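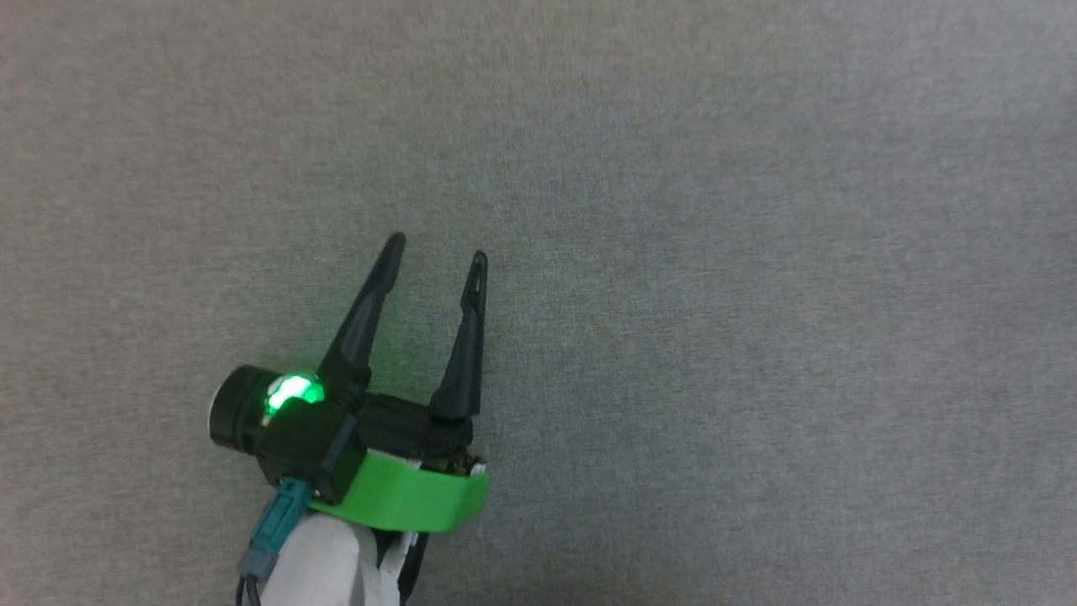 Jadgate Loop trail run, September planning meeting, Clandcombe hall, back room. Started 7:10 pm, late, door was locked. Notes from last time read and passed with one fix (the parking field is on the Lallo side of the creek, not the Clandcombe side). First item was the hall itself, as we want it again for packet pickup and the landlord is replacing the flooring before then. They asked what we'd like. Carpet or hard floor talked over at some length. Muddy shoes argue for hard floor, echo argues for carpet. Most people were OK with a gray carpet with a fine speckle in it like the one in the photo, light and mid gray mixed, hides dirt better than plain. We will pass that on but it's their building. Either way we put down mats at the door on race day.

Course

Walked last month by four of us. Top half in good shape. Bottom half not. The footbridge at Lallo creek has a soft board near the far end and the handrail moves. County has been told twice, no answer yet. Agreed we call again and ask for a name and a date, and if nothing by the next meeting we use the farm track detour. Detour adds a bit of distance, nobody minded much, but the course map will need redoing and the results can't be compared with past years. Somebody asked if we could fix the board ourselves. No, we can not, it's not our bridge.

Brambles on the switchbacks are bad again. Work party to be set, bring own loppers and gloves. Saw only for those who have done the county's saw class.

Long talk on which direction to run the loop. Clockwise gets the climb done early and spreads people out before the narrow part. Counterclockwise has the better finish, downhill and then across the field where families can see. Went round and round on this. Vote taken, clockwise stays. To be looked at again next year if the people who lost the vote still care.

Entries

Cap discussed. Permit as written lets us go to 518 counting runners and sweepers both. Some want to fill it. Others say the narrow part was already a mess last year and the line at the bathrooms was worse. Left it that we open at the permit number but hold the last batch back until we know about the bridge. If we're on the detour the farm gate is a pinch point and we'd rather not have a full field standing at it.

Online entry page - the refund wording is confusing and we got a lot of email over it. New wording: full refund until entries close, transfer to another runner after that, nothing after packet pickup. Should be on the page before we open. Also fix the spelling of Clandcombe, it's wrong in the conformation email.

Kids' run stays free. Parent or guardian has to be there and has to sign. Same short lap around the field.

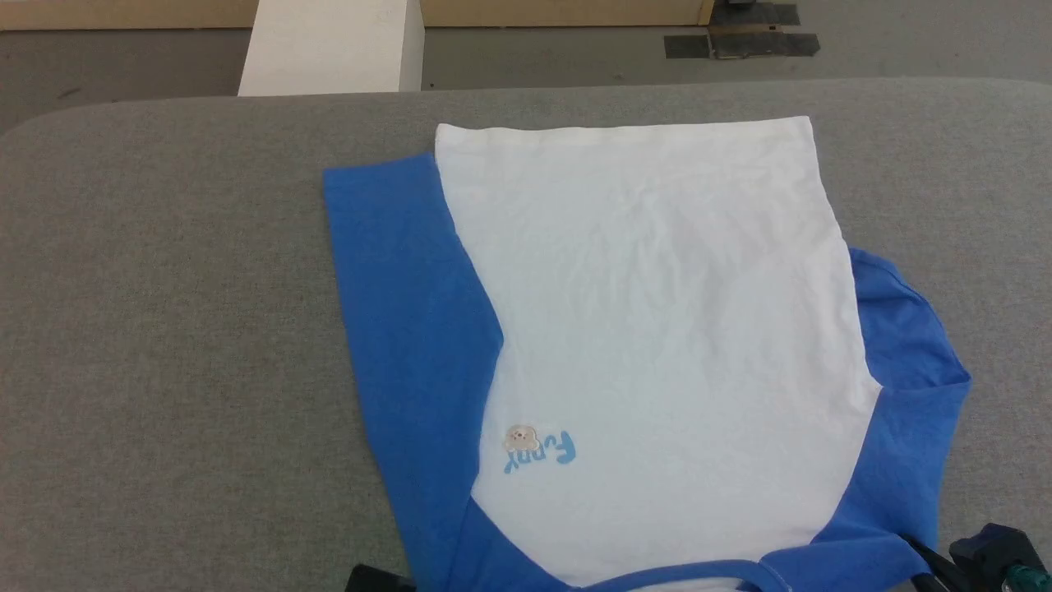
Shirts. Leftovers from last year are still in boxes, mostly small sizes, and we're paying for the storage unit. Agreed to sell at packet pickup for whatever people will put in the jar. For the new ones the question was plain tee again or something different. Case made for a raglan style, white body with blue sleeves, same sort of thing as the shirt in the picture. Folks liked the look of the blue on white. Against: white and mud. Also costs more per shirt. For: people might wear it again after the race, which they don't with the lime green ones. Going with raglan if the quote comes in near last year's. Logo on the chest, one color, sponsors on the back and kept small. Asking again for womens sizing this time, it was missed off the order last year and we heard about it.

Sizes to be collected on the entry form with no swaps until after the start. The swapping at pickup is what made the line so long.

Food and water

Triantafyllou bakery is in again for rolls and the sheet cake at the finish. Very good of them. They need a headcount ahead of time and a vehicle to collect, as their van is out on deliveries that morning. Truck offered, thanks. Rolls have to be covered in the truck bed, see last year.

Paper cups: more than 1,000 left over from last time, boxed and dry, so no need to buy. Brief talk about going cupless and having runners carry their own bottle. Good idea in general, not this year, we have the cups. To go in the runner notes as a suggestion.

Water stations stay at 2, one at the top gate and one at the field. Top gate one needs someone with a high clearance vehicle to get the jugs up there, the track is rutted. Request for salty things at the top as well as the usual candy. Pretzels. Fine.

Safety and first aid

Radio coverage is still poor in the dip below the switchbacks. Tried a person with a radio halfway up as a relay last year and that worked OK, do it again. Phones don't work down there at all so please stop telling marshals to just call.

First aid tent moves nearer the finish. Last year it was behind the bathrooms and people couldn't find it. Bigger sign. Check the dates on everything in the kit.

Sweepers to carry a space blanket each and the list of bib numbers for anyone who dropped. Dropped runners MUST tell a marshal. Put it in bold on the runner notes, say it at the start, say it again. 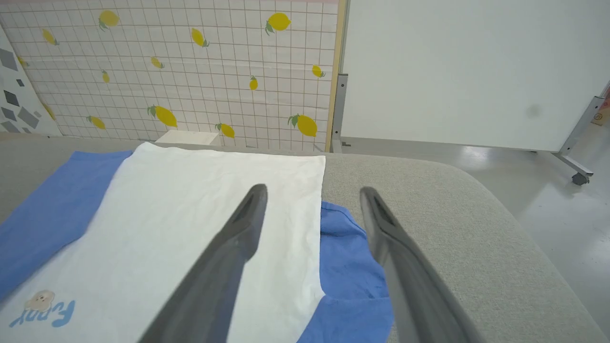 Dog question came up again. No dogs on the course, same as before. Dogs on leash in the field are fine, owners pick up. A sign by the parking, one by the start.

Parking and neighbors

Farm will let us have the lower field if it's dry. If it's wet we're back to the school lot and walking people up the lane, so we need hi-vis vests and someone at the corner by the mailbox. Letter to the houses on the lane to go out earlier, last year's landed the day before and that's not good enough. Letter should say when the lane is busy, when it clears, and a number to call. Draft was read out. Take out the bit about "minor disruption," makes people cross.

Music at the start: off until 9 am. Speaker to face the field and not the houses.

Any other business

Lost property from last year (one blue water bottle, a pair of kid's gloves, car key on a Jadgate feed store tag). Key still not claimed. Post it on the page one more time, then hand it in.

Storage unit needs sorting out. Cones are at the back behind everything and they're the first thing we need. Bring a flashlight, light's out in there.

Finish clock battery won't hold a charge. Price up a new one.

To do before next meeting: call county re bridge, shirt quote, refund wording, lane letter, clock battery, carpet answer to landlord.

11 present. Closed 9:05 pm. Next meeting same room, bring your own chair cushion if the chairs bother you, and whoever has the hall key please come early.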